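Updated 21st July

## Moving boxed stock by hand: checking, lifting and setting down

This page covers single-person handling of plain corrugated cartons up to 12 kg. Anything heavier goes on the trolley, or waits for a second person. The Grasar shelving sheet has its own load limits and overrides this page where the two differ.

### Before you touch the carton

1. Read the label for weight. If there is no label, tip one edge up slightly and judge it.
2. Check the bottom seam. Old tape lets go at the centre first, so press there with two fingers.
3. Look over the lower faces for torn paper. Surface scuffing is fine. A soft or crushed corner means the contents go into a new carton.
4. Clear the landing spot. Cups, pens and loose paper come off the table, and any water gets wiped up. Damp board loses stiffness quickly and will mark the benchtop.

### Grip

Stand square to the front face with your feet apart. For a cube-shaped carton, place one hand first to steady it, then bring the other across to the opposite side. Keep the fingers spread until the palm is flat against the board.

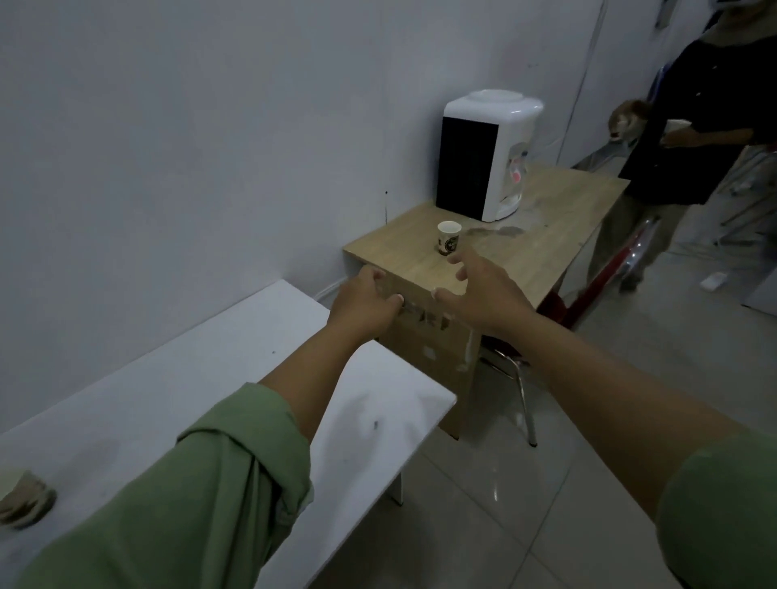 Do not lift by the top edges alone. The flaps carry very little load, and a carton taped only along the centre will open at the ends. Once it is steady, slide one hand down to the bottom corner nearest you and the other to the diagonally opposite top corner. Long sleeves should be pushed up or buttoned if they catch on the tape.

### Lift and set down

1. Draw the carton in until it touches your body.
2. Lift with the legs, back straight.
3. Turn by moving your feet.
4. Rest the near bottom edge on the table, then push the carton back until at least 200 mm of table is clear in front of it.

Keep cartons away from the water dispenser — one full carton width is the working rule. Stack no more than 2 high on a table.

### Tape

Sondach paper tape holds well on new board. On reused cartons, Cledent filament tape is the better choice, run in an H pattern on the base.

Corrections to Ottilie Imhof. The weight limits will be reviewed in October.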